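Seasonal Sorter – Surplus Clothing
Plomberg Outdoor Resale
Posted 2024-11-25

We buy used hunting and field clothing and sell it through our store and website. We need a sorter through the end of February.

You will check jackets, shirts and pants for tears and missing buttons, write up sizes and fold stock for the shelves. Shifts are 4 hours, mornings or afternoons. Some lifting.

No experience needed – we train for the first two shifts. Sewing skills are a plus.

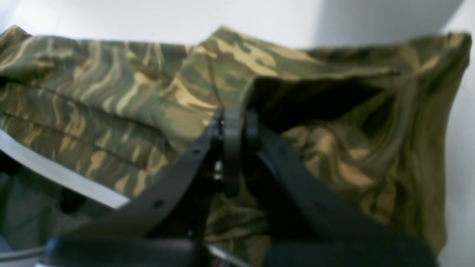
Staff get a discount on store stock after the first month. To apply, send a short note and your available hours to Nivaldo Queiroz, or ask for a form at the counter.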